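Hye-jin Cheon got off the tram at Rusulport with her lunch in one pocket and her mother's letter in the other. The gates at Plaltora were already open. A man in a company fleece gave her a sticker to write her name on and told her the tea was free until noon.

She hadn't been inside since June, when she handed in her locker key. She had packed for them for years, on the long bench by the east windows, and the windows were where she looked first. They had been cleaned. The bench was gone and there was a carpet.

"Are you with the college?" a young woman asked her.

"No," said Hye-jin. "Just me."

"Well, you're welcome anyway. I'm Alen. We start the next one at ten past."

There were 70 chairs and most of them were taken by families. Hye-jin stood at the side, next to a boy who was eating crisps out of his hood. From there she had a clear view of the station, which had blue walls printed like the inside of a computer. Two white arms came in from the front. Someone had put a little green clock between them, down below the rail, and a pot of red flowers off to one side. She thought that would have been Ryu. He had always kept plants where they got in the way.

Alen spoke into a microphone that kept cutting out. She said the arms had 239 tasks on their list and would be doing one of the simple ones, moving boxes. She said to watch the hands and not the elbows. Then she pressed something on a tablet and stepped back, and the arms went down to the table.

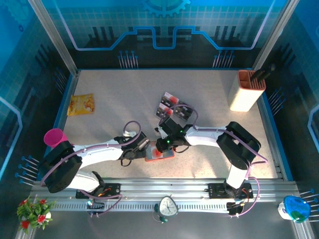

Both arms at the flat package, with the black boxes still behind.

"Is it stuck?" said the boy.

"It's thinking," his father said.

Hye-jin didn't believe it was doing either. She knew that stop. You made it yourself when a box was lying crooked and you hadn't decided which hand was going to do the lifting. She found that her own right hand had come up out of her pocket, with the fingers pinched, and she put it back on top of the letter.

The package came up. It tipped to the left, further than she would have let it, and then it levelled. A few people clapped. The arms carried it a short way and set it down, and it slid a bit, and one of them went back and nudged it. That made the children laugh. The second try with another box went wrong and Alen had to reach in and start it over. She went red doing it.

Afterwards people queued to ask questions. Most of them wanted to know what it cost. Hye-jin waited until the last of them had gone off to find the tea.

"The left one closes too early," she said. "It's got hold before the other one's ready. That's why it tips."

Alen looked at the tablet, then at the sticker on Hye-jin's coat.

"Did you work here?"

"On the bench. Over there, where the pushchairs are."

"Ryu talks about you," said Alen. "He said you did 50 an hour and never looked down."

"I looked down," said Hye-jin. "Is he in?"

"He's on at three."

It was not yet eleven. She sat down in the front row, where the chairs were empty now, and took out her sandwich. Alen crouched by the rail and ran the left arm again on its own, closing and opening, closing and opening.

"Later," said Hye-jin with her mouth full. "A bit later than that."

Alen tried it a bit later.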